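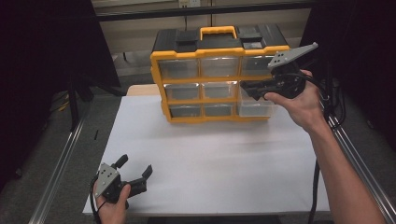
Patch cables breed, I'm sure of it! I started with a starter pack of 16 and one small rack, and when I emptied every bag and box in February I had 141 of the things, plus a heap of blanking plates, rack screws and knobs off modules I sold ages ago. The cables are easy enough (more on them further down) but the little bits need drawers, and a carry-handle organiser like the yellow and black one, with nine clear drawers in three rows of three, is my favourite sort of thing for them. Screws in the bottom row, washers and knobs in the middle, adaptors and fuses along the top. Clear fronts mean you can find a mono-to-stereo adaptor in the middle of a session without pulling everything out, hooray.

Hanging your cables
Sort by length first and forget about colour. I know, the colours are lovely, but when you need to get from one end of the case to the other you want a long one and you want it now. A slotted cable comb screwed to the side of the desk does the job beautifully. Mine is a Hiebert and takes 36 leads if you double up the thin ones.

Rack screws
Keep M3 and M2.5 apart! They look the same in bad light and the wrong one will chew up a threaded strip. Nylon washers are well worth having too, especially on painted panels like the Plonton ones, which scratch if you so much as look at them.

Crackly sockets
Switch off, unplug the case, then work a clean plug in and out a dozen times. Often that's enough. If it still crackles, a tiny squirt of contact cleaner on the plug (never straight into the socket) and another dozen goes.

Power ribbons
Red stripe to minus 12 volts, every time, and check both ends. I put a dab of white paint on the header of my old Bovata filter, where the printing had rubbed off. Takes a minute and dries while you make tea.

Dust
Soft make-up brush, top to bottom, case lying flat.

Last updated 8 April 2024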